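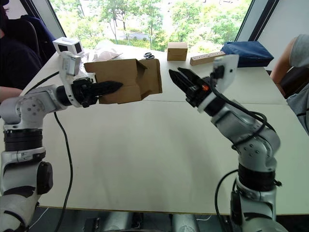 Figure 2. Packing station with a corrugated box, flaps open. Scissors, a smaller closed box and a clear plastic bag are on the far side of the table.

3.2 Packing materials and table layout

The station was planned around the reuse of corrugated boxes, following the practice at the Zidthorpe and Mudby depots, where cartons are opened, emptied and sent out again until the board fails. Creasing was recorded separately from tearing. A box with creased edges (Figure 2) was kept in the study as long as its flaps could still be folded flat and taped. Boxes with a split corner were withdrawn.

In all, 597 boxes were inspected over 18 working days. Each was graded by two raters on a scale of 1 to 4, and disagreements were settled by a third rater who had not seen the earlier scores. Flap wear was the most common reason for a low grade at both depots. Damage to the base was less frequent but led to withdrawal in nearly every case.

Table layout followed the rules given by Urban and Ververidis in their earlier work at Requena. Cutting tools are placed at the far edge, the middle of the table is left for the box being handled, and bags are stored away from the flaps. Packers at Mudby had used a narrower table until March, and three of them reported that scissors were often buried under loose bags. No such reports were made after the wider table came into use. The effect of table width on packing time is taken up in Section 4.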